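Unit 5: Where the Examples Come From

Last time we talked about what a learning system does with its examples once it has them. Today we back up a step and spend our time on the gathering, which I will admit is my favorite part of the whole course – it is slow, a bit fussy, and you learn more about housework than you ever expected to!

Our running case is the Flinville collection, a set of household tasks recorded in ordinary rooms. The clothing portion has 258 recordings, and 139 of them made it into the training set we'll use in lab. Each recording pairs what the robot's head camera saw with where its arms and grippers were at that same moment, so the system can learn to connect the two.

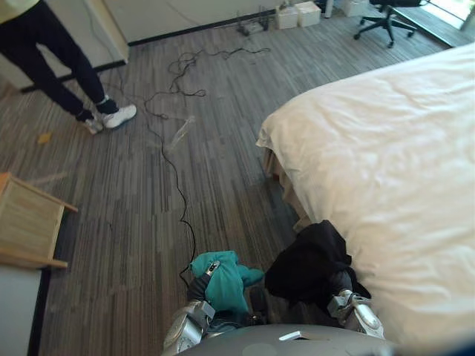
Figure 7. Head camera view during a clothing task: teal cloth in the left gripper, black garment in the right, at the edge of the bed.

Take a minute with the cloth before you read on. A mug keeps its shape whichever way you pick it up, but a garment bunches and hangs differently every time, and a handful of examples will never cover it. That is why we want many grasps of the same few items (different corners, different folds) before we go adding new ones.

Notice the floor as well, with the long cable looping over the carpet and the office chair back by the window. Students often ask me whether we should tidy up first. My own feeling is that you should leave a fair amount alone, as long as the robot can work safely, and write down what you left. A system raised on bare floors may do poorly in a room somebody lives in.

For Thursday, please read the Keogh handout on labeling and bring one page on how you would decide that a recording should be thrown out.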